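Why Table Tops Move: Moisture, Grain and Finish
Speaker notes, Bavton open session, 1 May 2024

Slide 1. Opening

Leave the title up while people sit down. Doors at the back stay open until the second slide.

The subject is solid wooden table tops in heated buildings. Veneered board behaves differently and is left for the questions. The talk assumes the audience can use hand tools but has not studied timber. Say this early, because the Mustar group had expected a session on repairs and some of them left at the break.

Slide 2. What moisture does

Wood takes in water vapour from the air and gives it back. It does this for as long as it exists, whatever its age and whatever has been put on its surface. Each combination of temperature and humidity has a moisture content at which the wood stops gaining or losing. The wood is always heading towards that point and seldom stays there for long.

Shrinkage only starts once the free water in the cells has gone and the cell walls begin to dry. Above that point a board loses weight without changing size. Below it, width and thickness change almost in step with moisture content. Length changes so little that it can be left out of the sums for a table.

Pause here. The point about length is the one people ask to hear again.

Slide 3. Direction

Movement around the growth rings is greater than movement across them. In many common species it is close to double. A board sawn so that the rings run nearly flat to its face will therefore move more in width than one with the rings standing upright, and it will also tend to cup.

Explain cupping slowly. Use the card model: bend it so the rings appear to straighten out. The side of the board that was nearer the bark goes hollow as the board dries.

Flat-sawn boards show arches and long waves on the face. Quarter-sawn boards show straighter, closer lines. Anyone choosing boards for looks is also choosing how the top will behave, and the two choices should be made together.
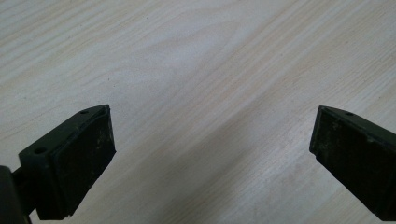 Slide 4. A worked sum

Do this on the board by hand. The audience follows better when they can see the working.

Take a shelf-width panel of 430 mm. Suppose the moisture content changes by 3 per cent between the heated season and August. With a movement figure of 0.25 per cent of width for each 1 per cent of moisture, the change in width is 430 × 0.0025 × 3, which gives a little over 3 mm.

The movement figure is for the sum only. Species differ, and so do boards from the same log. Tell people to look up the value for their own timber and then allow a bit more.

Point out that a slot or button which allows 2 mm in total is too small for this panel, and that a full-width table top needs proportionally more. Most of the failed fixings I get shown come from this. The maker knew that wood moves and left some room, but did not do the sum.

Slide 5. Fixing the top to the frame

Four methods, in the order on the handout.

Buttons. Small blocks screwed to the top, with a tongue in a groove in the rail. Leave a gap between button and rail on the long sides. On the end rails the button slides along the groove, so no gap is needed there.

Slotted brackets. The slot must run across the grain of the top. The Fitwood bracket has slots in both directions on the same plate, and the wrong one gets used surprisingly often. Pass the sample round.

Figure-of-eight plates. These swivel. They need a recess cut wide enough for the swing, and they do little if set in line with the movement. Set them at 90 degrees to it, so that the plate starts along the grain and can turn either way.

Screws through the rail. Acceptable at the middle of each end rail, where they hold the centre line and let both edges travel. At the front and back edges they will either split the top or pull the frame out of square.

Mention battens here. A batten glued across the underside does not keep a top flat. It turns a cup into a split. If a batten is wanted, it should be screwed at the centre and slotted towards the ends.

Slide 6. What a finish does and does not do

A finish slows the exchange of moisture. It does not stop it. Film finishes such as varnish and lacquer slow it a good deal, oils and soap rather little. A few humid days may pass with no measurable change in a varnished top. A whole season will still get through.

Both faces should have the same finish, with the same number of coats. If only the upper face is sealed, the lower face gains and loses faster and the top cups with every change in the weather. This is the cheapest fault to avoid and it is still common in shop-bought tables.
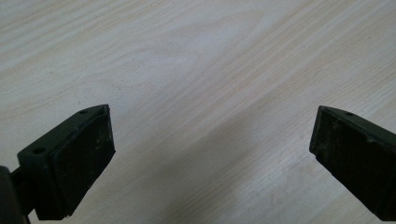
Pale timbers raise a separate matter, which is colour. Clear oil darkens them and brings out yellow. A water-based lacquer keeps them lighter. White-tinted oil holds the colour closest to the planed surface, but a heavy coat hides fine grain and wears unevenly where forearms rest. Gezer supplied three test panels for the session, and they should be passed round with the labels face down so that people look before they read.

Sheen affects how faults are seen. A glossy surface under a window shows every slight hollow as a bend in the reflection. A matt surface spreads the light and hides a cup that a straight edge would find at once. Before calling a top flat, check it with a straight edge in three places across the grain – both ends and the middle.

Slide 7. Rooms

Keep this short. Radiators under windows dry one edge of a table faster than the other. Underfloor heating dries the lower face. Direct sun does both at different hours of the day, and it changes the colour around anything left standing on the top.

A cheap humidity meter read once a week is enough. Record the reading and the width of the top in the same notebook, measured between the same two pencil marks on the underside. After one full year the record is worth more than any printed table for that room.

Slide 8. Questions

Likely ones, with short answers.

Can a cupped top be planed flat? Yes, but find the cause first and let it settle. Planing a top that is still moving gives a thinner top that is still moving.

Do breadboard ends help? They hold the end of the top level if they are pinned through slots. Their ends will stand proud of the edge or fall short of it for much of the year, and that has to be accepted.

Is veneered board exempt? It moves far less. Solid lippings on it do move, and the joint between the two is where the finish cracks first.

Handouts are on the side table by the door. Collect the Fitwood sample and the Gezer panels before the room clears.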